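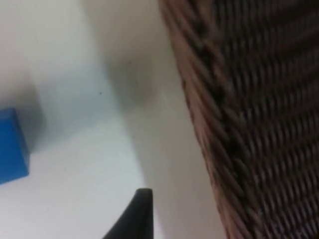 February, bench 8, 14.20

Oil finish on woven stock, third round. Same question as before: does a second coat slow the uptake of damp, or does it only add weight and a longer drying time?

Test strips cut from the Grillitz offcuts, conditioned in the cabinet until two readings agreed. Start weight of the bundled lot 1485 g. First coat brushed on thin, wiped back after 20 minutes. Nevier oil, old tin, skin removed and the rest strained through muslin. Should have opened the new tin. The strained oil went on patchy at the crossings and needed more wiping than last time.
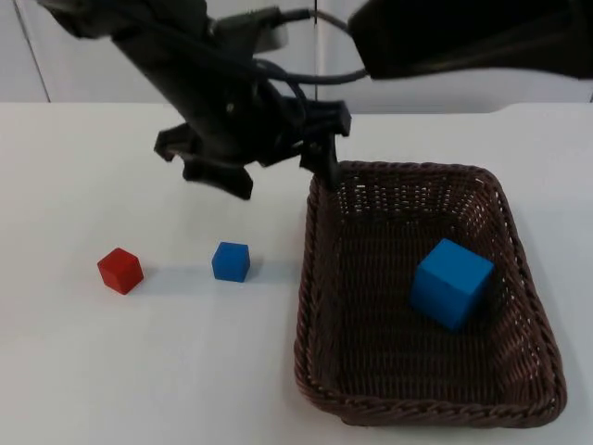 Second coat on half the strips only. Drying rack moved away from the radiator, as the strips nearest it went tacky on one side in round two. Next reading tomorrow morning, then into the damp box for some 300 hours. The Shen balance drifts when the extractor is on, so extractor off for all weighings, and write down the zero each time.

Rim strips are still a problem. Oil collects under the braid and stays soft long after the flat weave has cured. Tried standing them on end. Slightly better, but the lower end then takes too much.

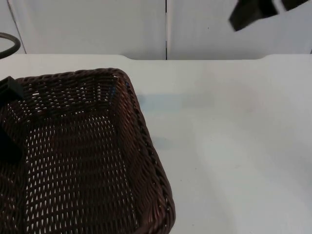 Yaowalak Srithong would thin the first coat for the rims and leave the flat strips as they are, and doubts that the damp box is even from top to bottom. Fair point on the box. Will swap the shelves at each reading and put a second gauge on the lower one. Thinned batch to be mixed once the rack is clear.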